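Paper Week at the Edarano Office

Every April we sort the paper. The rest of the year we tell visitors that we are a mostly paperless office, and in April we find out how much is covered by "mostly." This time it was intake forms, survey returns and the printed drafts of the Pellodura manual, which went through more versions than anyone will admit to having asked for.

The rules were set by Kavitha Hegde and taped to the door. Straighten it, check it, pile it, and do not start reading it. The last rule fell before lunch on Monday, when Sorin Roman found a page of his own comments from two drafts back and disagreed with all of them.

Click through for the pictures. Larger copies are in the shared folder under Botgate, a name that made sense when the folder was set up and has outlived everyone who could explain it.

The pile

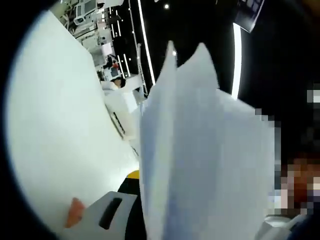
White paper, slightly fanned, with two fine peaks. Local climbers have been notified.

Fanning is a matter of belief around the office. Bhavana Warrier fans everything before she squares it up and says the sheets stick otherwise. Mervin McIntyre taps the edge on the table twice and calls it done. We ran both methods for an afternoon and ended up with two piles that leaned in different directions.

The survey returns alone came to 1,000 sheets, of which 83 were blank on both sides. Those went back in the printer tray, so if your next agenda has a faint crease across it, you know where it's been. Another 20 had coffee on them — ours, judging by the color — and were copied again before anyone upstairs could ask.

One sheet at a time

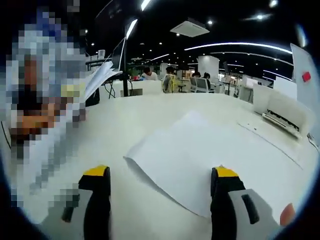 A large sheet gets the middle of the big white table, curling a little at the near edge. More paper waits to the left, and across the room people are at their workstations.

Where it all went

The survey returns are boxed and labeled in Ashwin Bangera's handwriting, so please ask Ashwin what the labels say. Intake forms are in the tall cabinet, second drawer, behind the Woo catalogs we keep meaning to cancel. The Pellodura drafts were cut down to the final one and the one before it, which Sorin still prefers.

Recycling took roughly 25 pounds on the first trip. If you are missing something you printed before the holidays and left "just for a minute" by the window, check with Kavitha before you print it again. She has a folder for you. It is not a thin folder.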